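시더스테드 광산 환기·배수 실무 모임 회의록
2019년 4월 18일, 2층 작은 회의실

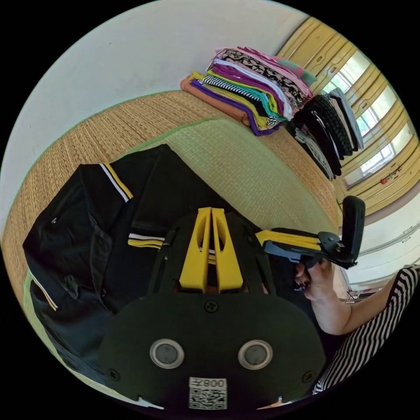 돗자리 위에 펼쳐 둔 검은색 폴로 셔츠

이번에도 기록은 제가 맡았어요. 말이 워낙 빨리 오가서 빠진 부분이 있을 텐데, 보시고 댓글로 고쳐 주세요!

참석: 키반 샤바지(환기), 쿠로시 미르자에이(배수·펌프), 자파르자데 쪽 현장 담당 두 분, 그리고 저. 드릴텔에서는 전화로 들어왔는데 중간에 두 번 끊겼습니다.

1. 지난 회의록 확인
1월 회의록은 그대로 통과. 다만 키반 님이 "서쪽 승갱도 풍문 교체 완료"라고 적힌 부분은 틀렸다고 하셔서 "설치 완료, 누풍 점검 전"으로 고쳤어요. 제가 잘못 받아 적은 거라 죄송합니다.

2. 하부 편 환기
제일 오래 이야기한 안건입니다. 발파 뒤에 가스 빠지는 시간이 너무 길다는 얘기가 작업조에서 계속 올라온대요. 키반 님은 보조 팬을 더 큰 걸로 바꾸기 전에 풍관부터 보자는 쪽이에요. 막장까지 풍관이 거의 300미터인데 이음매마다 바람이 새고, 굽은 구간에는 장비에 긁혀 찢어진 데도 있다고요(저도 지난주에 내려갔다가 봤는데 테이프로 감아 놨더라고요). 자파르자데 쪽은 팬을 먼저 바꾸자는 의견이었고, 여기서 꽤 옥신각신했습니다. 결국 찢어진 구간을 새 풍관으로 갈고 풍량을 다시 잰 다음에 팬 얘기를 하기로 했어요. 측정은 키반 님, 풍관 교체는 자파르자데.

3. 집수정과 펌프
쿠로시 님 보고. 아래쪽 집수정에 슬러지가 또 차서 펌프 흡입구가 자꾸 막힌답니다. 주펌프는 운전 4000시간을 넘겨서 임펠러를 열어 볼 때가 됐고요. 예비 펌프로 돌려 놓고 정비하자는 데는 다들 찬성했는데, 예비 펌프의 역지 밸브가 시원찮다는 말이 나와서 밸브부터 손보기로 했습니다. 루식스 수위 감시 프로그램은 경보가 너무 자주 울려서 당직자들이 그냥 꺼 버린다고 하네요. 이건 좀 무섭죠... 쿠로시 님이 경보 기준값을 다시 잡아서 교대 책임자들한테 먼저 돌려 보기로 했어요.

4. 배수공 천공
드릴텔 일정이 밀렸습니다. 장비는 들어와 있는데 로드가 아직 안 왔대요. 언제 오냐고 여쭤봤더니 그 대목에서 전화가 끊겼고, 다시 연결된 뒤에는 "확인 중"이라는 답만 들었습니다. 천공 위치는 기존 도면대로 가되, 경사로 쪽 첫 공은 전력 케이블과 가까우니 측량팀이 다시 찍어 준 뒤에 시작합니다.

5. 기타
- 갱내 전화 하나가 먹통이에요. 펌프실 앞에 있는 거요. 전기팀에 제가 접수할게요.
- 가스 측정기 교정 스티커 날짜가 지난 게 섞여 있으니 각자 자기 것 확인해 주세요.
- 회의실 난방이 안 꺼져서 다들 더워했습니다. 이것도 제가 말해 둘게요.

할 일
키반: 풍관 교체 후 풍량 측정, 결과 공유
쿠로시: 예비 펌프 밸브 수리, 경보 기준값 초안
자파르자데: 찢어진 풍관 교체
드릴텔: 로드 도착 날짜 회신
저: 갱내 전화 접수, 난방, 측량팀 연락

다음 모임 날짜는 드릴텔 회신을 받고 나서 메일로 돌리겠습니다.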